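Storkholm robot lab opens its doors to a full house

The robot lab in Storkholm threw its doors open one afternoon in February, and 201 visitors squeezed in to see what the Nimero team has been up to. It was loud, crowded and a lot of fun!

The biggest draw was the simulation corner, where Sidra Kiani let people try out picking tasks on a virtual robot before moving on to the machines in the next room. The line stretched into the hallway for most of the afternoon -- and plenty of people went around twice.

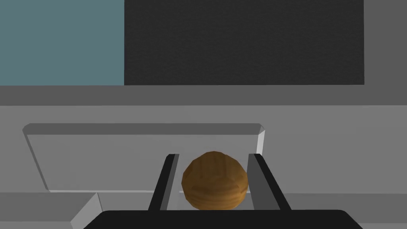

A simulated ball with a wood-grain look between the gripper's two fingers, with a light gray tray behind it.

"Round things are the hard ones," said Kiani. "Kids get that right away, and then they want to try it 20 times."

Iñaki Toledo followed with a lively talk on how the team builds its practice tasks, and stayed late to answer questions from a group of high school students who had come over from Nieto with their teacher, Encarnación Collado. They had good ones, too, especially about what happens when a grip slips.

The lab plans another open afternoon in the fall. Sign-up will be at the front desk.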